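Flellholm, the box set, and whether to wait

The third volume of Flellholm turned up in the mail this week, so I have finally read past the point where the anime stopped. I bought the first two volumes in April, mostly on the strength of the opening episodes, and then put them on the shelf for a couple of months while I got through other things.

For anyone who hasn't come across it, Flellholm is set in a lighthouse town that gets one supply ship a season. Borcombe is the harbourmaster's apprentice and does most of the talking. The plot moves slowly. Two whole chapters of volume 2 are spent on an argument over who gets to ring the fog bell, and I would happily have read a third.

The anime covers this part in a single episode and drops the bell argument nearly completely. I can see why they did it, as they had a lot of story to fit in. But the argument is where you learn that Borcombe's uncle once held the job, and when the uncle comes back later in the show his return doesn't carry much weight. In the manga it does. I went back and rewatched that episode after finishing the volume and liked it less than I had the first time.

The other difference is the colour. The show is very blue. The colour pages at the front of each volume are mostly browns and a dull orange, and they suit the town better. It's a shame there are only a few of them.

Volume 3 itself is 190 pages, with a short bonus chapter at the back about the supply ship's cook. The translation reads well. There is one page where two speech balloons seem to have been swapped, and I had to read it three times before it made sense. I haven't seen anyone else mention it, so it may be that I've misread it.

Now to the box set. It was announced on 18/06/2019 and collects the whole first arc, with a hardcover art book and the original video episode that has only been available in Japan until now. The episode runs 28 minutes and follows Borcombe's first winter on the job. The set comes to 1011 pages all up, not counting the art book. The listing says the video will be subtitled only, with no dub planned.

I've cancelled my order for volume 4 while I decide. If you already own the early volumes, as I do, you would be buying them a second time to get one episode and an art book. If you're starting from nothing, the box is the better buy. 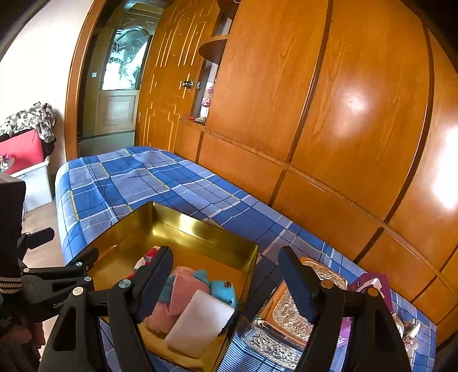 Kiri Ruawai wrote in the comments on my last post that I should stay with the single volumes, because the box drops the colour pages and prints them in grey. She had it from the shop where she placed her order, and they had it from the distributor. She also said the paper in the singles is heavier and that she would sooner pay separately for the episode if it ever gets a release on its own.

I hadn't known about the colour pages, and that changes things for me. The listing doesn't mention them either way. I've written to the shop to ask whether the art book includes them at full size, and I'll add a note to this post when I hear back.

In the meantime I've started Gumbridge, which a few of you recommended. It's a school baking club story and much lighter going. I'm only 2 chapters in. So far the club has lost its kitchen and gained a new member called Naidu, who doesn't like cake. The art is rough in places – the hands especially – but the jokes land, and I've ordered the next volume.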